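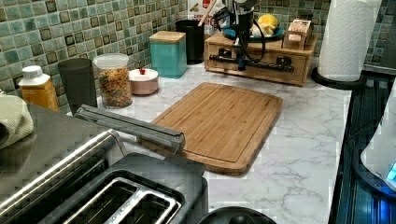

How far back should you stand while a kitchen arm is moving?

At least the full length of its reach, plus the length of your own arm, and you stay there until it has come to rest and you have pressed the stop.

I wrote that answer myself, and it took me most of a February to get it down to one sentence. It was the fourth rule in the booklet that went out with every Roro, the booklet having been printed in Lurik by the same people who did the bus timetables, on the same faintly yellow paper, so that for years afterwards I couldn't look up the last bus home without feeling I ought to be checking my grammar.

Joly had taken me on because I had once written the instructions for a pressure cooker, and somebody in the office had an aunt who owned the pressure cooker and had never been hurt by it. That was my reference. The firm was small then, two floors over a carpet shop, and the Roro was its first machine meant for a home kitchen. There was already a rulebook when I arrived. It had 119 rules in it, it had been written by the engineers, and it was correct in every line. I read it on the train with a pencil in my hand and by the time we reached Lurik I had underlined the whole thing.

“Make it shorter,” the head of the workshop told me, “but don't leave anything out.”

I said I would see what I could do, which is what I had said about the pressure cooker.

My trouble was that I had never cooked beside one of the things. So I asked whether I might spend my mornings in the test kitchen, and they gave me a stool and a mug and told me where the stop button was before they told me where the toilets were, and I've always thought well of them for that. The stop was as big as a jam tart. The technician on mornings was a tall woman with a cold that lasted until spring, and she made me press it before she would let me sit down, and again the next day, and every day after that, as though I might have mislaid the knack of it overnight.

“First thing you touch when you come in,” she said. “Then the kettle.”

That became rule one, very nearly in her words. The engineers wanted to take out the kettle, and I fought for it – I am not a fighting sort of person, but I could see somebody's grandmother reading that line and remembering it – and in the end the kettle stayed.

I learned the rest by watching her. She cleared the path before each run and then she said it was clear, out loud, even when there was only me on my stool to hear. She practised every new job with toy fruit before she would let the arm near anything you could eat or cut yourself on. She never reached across. If the arm had set a thing down in the wrong place she stopped it and walked round and moved the thing, and then walked back again and started the run from the top, sneezing, and it would have been so much quicker to lean over. I asked her once if she was ever tempted.

“Every single time,” she said.
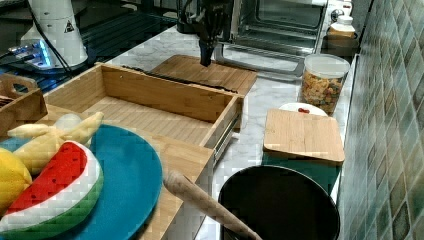

The gripper over the bamboo board, fingers down.

I put that in the booklet too, to begin with. Rule six read: You will be tempted to reach across. The office didn't care for it. They had an adviser from Dellolum, where the standards for household machines were looked after, a courteous man with a very soft briefcase, and he explained to me over a bun that a rule must tell people what to do, and that what people felt while they were doing it was their own affair. I said I thought people would behave better if they knew the feeling was expected. He ate his bun and thought it over properly, I'll give him that, and then he said that he had read more than 100 booklets of this kind and had never seen a feeling in one.

“Well, then,” I said.

“Well, then,” he agreed, quite kindly, and crossed it out.

He had his own way of going about things, and I came to like it. He brought a folding rule to the test kitchen and measured the reach himself, 680 millimetres with the wrist straight, although it was already written down in three places. He asked the technician to drop a tea towel on the counter halfway through a run to see whether she would do the right thing with it, and she did the right thing, which was to leave it where it was and press the stop. Then he asked me to do it, and I am sorry to say that my hand was out over the counter before I had any idea I had a hand at all. The arm was on its slowest setting and nowhere near me. She had pressed the stop for me in any case. It was very quiet in there for a bit, except for the kettle coming up to the boil.

“Sit down,” said the technician.

I sat down. The man from Dellolum picked up the tea towel, now that it was allowed, and folded it in four and laid it by the sink, and then he opened his briefcase and took out my draft. He looked at rule six for a good while. He had crossed it out in ink, so he had to write it in again above the crossing-out, in small neat letters, and he changed one word. He put “may” for “will”. I let him have that.

We finished with eleven rules. The engineers mourned the rest, and we agreed that all of them should go in at the back, in smaller type, for anyone who liked that sort of reading, and I had a few letters over the years from people who did. One gentleman wrote to say that the ninety-second contradicted the fourteenth where left-handed households were concerned. He was right, and we sent him a corrected slip and a tin of shortbread.

The first printing was 450 copies. I was given one to take home and I read it to my husband at the kitchen table, all eleven, in my best voice, while he did the potatoes. We hadn't got a Roro and didn't mean to have one, being happy enough with a knife. He listened to the end, and he said it seemed very sensible, and could he ask about the one with the kettle.

“What about it?”

“Does it mean you've got to have a cup of tea?”

I said it didn't say so in as many words.

“Only I think I would,” he said, and dried his hands, and went to fill it.

The technician's cold cleared up in the end, about when the daffodils were over, and she moved to the afternoons. I kept my stool for another year, because after the Roro there was to be a bigger one for canteens, and somebody had to go through what could happen with soup. I had a new notebook for that. On my first morning I came in out of the rain with my umbrella dripping all down the passage, and hung up my coat, and the new lad was already at the counter with his back to me, laying out the toy fruit for a run and saying to the empty side of the kitchen, in rather a shy voice, “Clear.”

“Clear,” I said from the doorway, and he jumped, and then I went over and pressed the stop and put the kettle on.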